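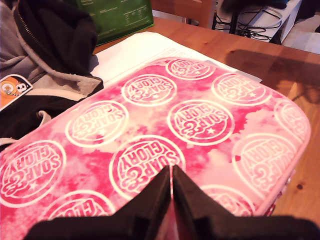
In Praise of the Bag You Never Unpack

My mother kept a packed toiletry bag under the bathroom sink for as long as I can remember, and for most of my childhood I thought it was the strangest thing. We hardly ever went anywhere! But when my aunt took sick one December and the phone rang before daylight, my mother was out the door and on the road to Mulligan before I had found my slippers, and I have thought about that bag ever since.

I would like to make the case for keeping one yourself. I mean a real second set – your own toothbrush, your own comb, the face cream you like and not the sample you have been meaning to try – zipped up and left alone. People tell me this is wasteful, that it means buying two of everything. I did add it up last year, and my whole second set cost me 38 dollars, a good part of which went to a hairbrush I would have wanted anyway. I have spent more than that at airport shops replacing things I left on the edge of the tub.

The money is the smaller part of it, though. What I mind about packing is the way it eats up the evening before a trip, when you ought to be having supper with whoever you are leaving behind. You stand there in your socks wondering whether you will need tweezers in Grinum (you will, you always need tweezers) and by the time you have decided, everyone has gone to bed.

I will grant that the habit takes some upkeep. Toothpaste dries out and sunscreen goes off, and I once arrived at my cousin's place in Davis with a bottle of shampoo that had 17 drops left in it, or so it felt. So now I go through mine when the clocks change, top up the little bottles and wipe out the corners. It takes less time than a cup of coffee.

As for the bag itself, please buy one you like looking at. For years I carried a gray thing that came free with something else, and I resented it every morning I was away from home. A cheerful bag is easy to spot on a crowded hotel counter, and it is a friendly sight when you are tired and far from your own bed. My sister says I am too old for bright colors. She also borrows my tweezers.

I drive to Rarelero again next week, 113 miles each way, and I haven't given one thought to what goes in the bag. It's already by the door, next to my good shoes.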